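## 3. Getting the counter and the built-ins ready for everyday use

OK, so the cabinets are in, the stone is down and the fitters have gone home. When we did the Premberg flat I skipped most of this section and paid for it with a scratch I still look at every morning. So go through it in order, please, even the boring parts!

You'll need a soft cloth (two if you have them), dish soap, a plastic scraper, a flashlight and the paper folder that came with the Vultberg kitchen pack. Keep the folder dry. I set mine down next to the sink, and you can guess the rest.

### 3.1 Cleaning down the stone

1. Take everything off the counter. Bowls, mugs, the toaster, all of it.
2. Brush the loose grit toward you with a dry cloth and catch it in your hand. Don't go in with a wet cloth first, or you'll just push the grit around.
3. Wash with warm water and a drop of dish soap, then dry right away.
4. Run a fingertip along the joint where two pieces of stone meet. It should feel flat. If one side catches your nail, stop here and call the fitters before you put anything heavy on it.
5. Wipe along the joint, never across it, for the first 3 days. (My fitter was very firm about this and I've kept doing it ever since.)

**Note:** Speckled gray stone hides crumbs like you wouldn't believe. Get down low and look across it with the flashlight, and check next to the cooktop especially.

### 3.2 Cooktop and lower appliances

The glass on the cooktop and the glass on the fronts below get the same treatment, so I do them in one go, top first and then down on my knees.

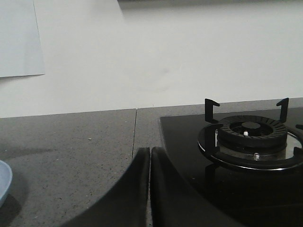
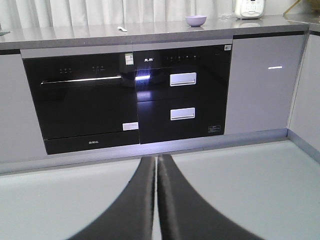

1. Make sure the cooktop is off and cold. Wipe the glass with a damp cloth and buff it dry with the second one.
2. For stuck-on bits, use the plastic scraper held nearly flat. No steel wool, no scouring powder.
3. Clean the line where the glass sits in the stone with a cotton swab. Go easy on the sealant.
4. Wipe the black fronts from top to bottom. They show every fingerprint, and you'll be doing this a lot, sorry!
5. Before peeling any sticker, take a photo of it and write the numbers in the back of your folder. I peeled first and spent 70 minutes on hold with the Siria service line because I couldn't read them my model number.
6. Warm a stubborn sticker with a hair dryer on low and pull it slowly from one corner.

**Caution:** Don't spray cleaner straight onto the controls. Spray the cloth, well away from the front, and wipe with that.

### 3.3 Kickplates and floor

1. Push gently along the kickplate with your palm. If it rocks, press it back onto its clips until it clicks.
2. Mop the floor with a well wrung-out mop. Standing water will creep under the cabinets.
3. Open each door and drawer all the way, once, and see that nothing rubs.

If a drawer front sits crooked, leave it for now. The adjusting screws are covered in section 13, and you'll want the small Ma hex key from the hardware bag.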